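Spent the morning at the Ruven courthouse for the Telline matter. Short thread on what was said in open court, and what wasn't.

Helmut Rieger, former procurement manager at Telline, is charged with two counts of obtaining a secret commission. He entered no plea. Bail was continued on the same conditions, with his passport to stay with the registry.

The Crown says Rieger steered maintenance contracts to a supplier called Drodus and was paid for it through a consulting company registered in his brother-in-law's name. The company had no staff and no website. Its only client, according to the summary of facts, was Drodus.

Drodus itself is not charged. Its lawyer sat at the back, took notes and left without speaking to anyone. I've emailed the company and will post a reply if one comes.

The payments are set out in a schedule attached to the charge sheet. I was allowed to read it at the counter but not copy it. The transfers run over eight months, mostly near the end of the month, a few days after Telline paid its own invoices.

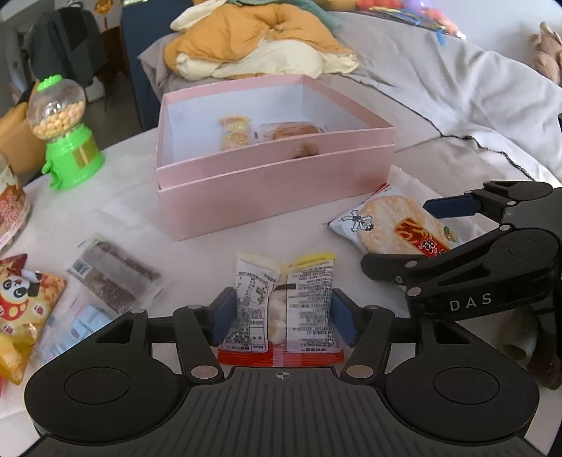
The file came to police from an internal auditor, who noticed that invoice 2734 had been paid twice. The second payment was approved under Rieger's login while he was listed as being on leave. The defence says several people in the office knew that password.

That will probably be the main argument. His lawyer told the magistrate the prosecution case is "a login and a family connection" and asked for the access records from the Telline server. The Crown agreed to hand them over – no fight about it.

A second site came up as well. Telline's depot at Ayaaba had the same cleaning and repair deal with Drodus, signed a year earlier by a different manager. The prosecutor said enquiries there are continuing and wouldn't go further.

A few people have asked whether he's in custody. He isn't. He has to report to police twice a week and can't contact anyone at Telline or Drodus.

Also asked: is this the same as the council tender story from last year? No. Different company, different investigators.

Next date is a mention in September, when the defence should have the server records. No witnesses that day, so it will be brief. I'll be there and will post the outcome in this thread.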